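Recording Two-Arm Garment Demonstrations: Setup, Episodes and Review

Last updated Oct 7, 2025
Maintained by Mahnaz Rostami. Corrections to Otis Villanueva.

This page covers how to record demonstrations for the garment sorting and folding policies. It assumes the arms are mounted and calibrated and that you have finished the operator checkout. Training configuration is on a separate page.

Before you start

Power the arms first, then the host, then the leader handles. If the handles come up before the host, the recorder assigns left and right in the order it finds them, and the two streams may be swapped. A swapped session can be repaired afterward, but it takes longer than recording it again.

Open Condholm and load the garment profile. Check these values:

Control rate: 60 Hz
Episode limit: 91 seconds
Joint stream: both arms, position and current
Gripper stream: both arms, commanded and measured
Camera stream: head, left wrist, right wrist

Condholm keeps the last profile used on the machine, so do not assume the values are correct from the previous shift.

Move each gripper through its full range twice. The measured value should settle at the same number both times. If it drifts, run the gripper zero routine and repeat.

Preparing the garments

Take one bag from the Zevar shelf. Each bag holds 13 garments and has a bag number, which goes in the session header. Do not mix bags within a session. The validation split is made by bag, and a garment that shows up under two bag numbers ends up on both sides of the split.

Drop garments onto the surface from elbow height. Do not arrange them. Hand-placed piles have fewer folds and a more regular outline, and the first policy trained on them failed on anything that came out of a bin. If a garment lands outside the reach of both arms, pick it up and drop it again before starting the episode.

Recording an episode

1. Bring both arms to the ready pose.
2. Press the left pedal to start. Wait for the tone.
3. Hold still for one second. The trimming script looks for this pause.
4. Pick a garment and approach it from above with the fingers open.
5. Close on a fold or an edge. Avoid closing on a flat area, where the fingers tend to slide along the surface.
6. Lift, carry out the task given on the session sheet, and release.
7. Return to the ready pose and press the left pedal again.

Keep the speed even. Long hesitations are the most common fault in new operators' data, and the policy learns to reproduce them. If you need to think, stop the episode and discard it with the right pedal.

The arm that is not grasping should stay open and low, clear of the other arm's path. Do not park it at the ready pose in the middle of an episode.
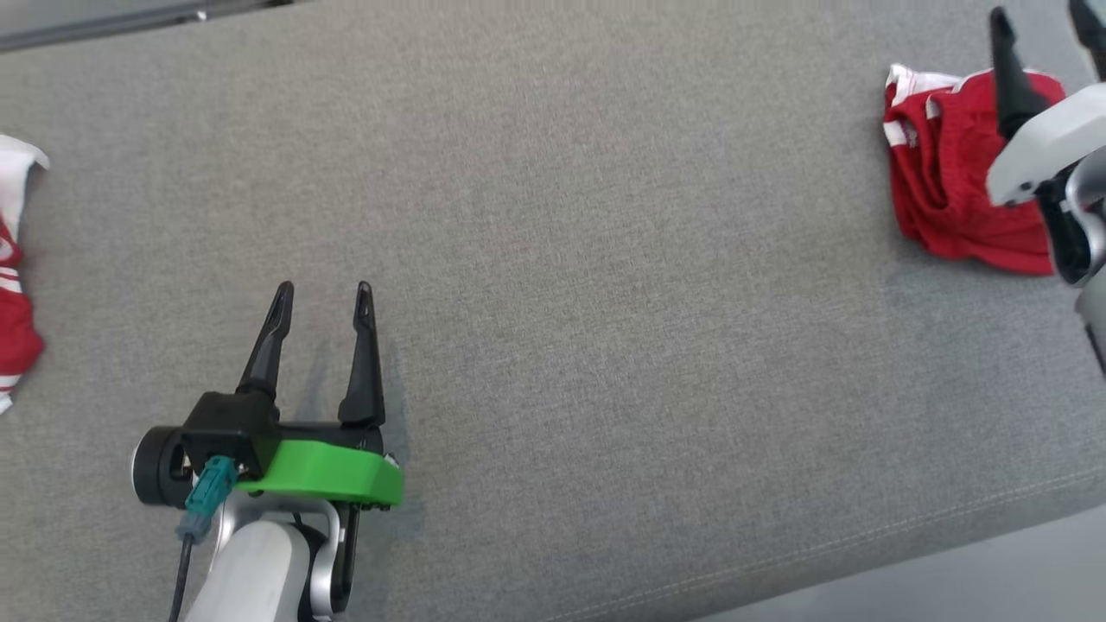

Vary which arm goes first. In the spring set, 454 episodes passed review, and nearly all of them began with the right arm. The resulting policy would reach across the workspace with the right arm for garments that were much closer to the left. The session sheet now lists a starting arm for each episode. Follow it even when the other arm would be easier.

A missed grasp is worth keeping if you recover within two attempts. Tag it "recovery" in the label field. After a third miss, discard.

Review

Run the Iritz checker on the session folder before you leave the station. It reports dropped camera frames, gaps in the joint stream and episodes with no opening pause. Dropped frames on a wrist camera are usually a loose cable at the gripper end.

Ghazal Hosseinzadeh reviews the sessions by hand and sets the final status. Rejected episodes stay in the folder with the status "held" and are skipped by the loader. Do not delete them or renumber the remaining files.

Known issues

The head stream can start late if the disk is almost full. Clear old sessions with the Zamani sync tool, never by hand.

The label field does not accept commas. Hooman Kermani has a fix planned for December. Use semicolons until then.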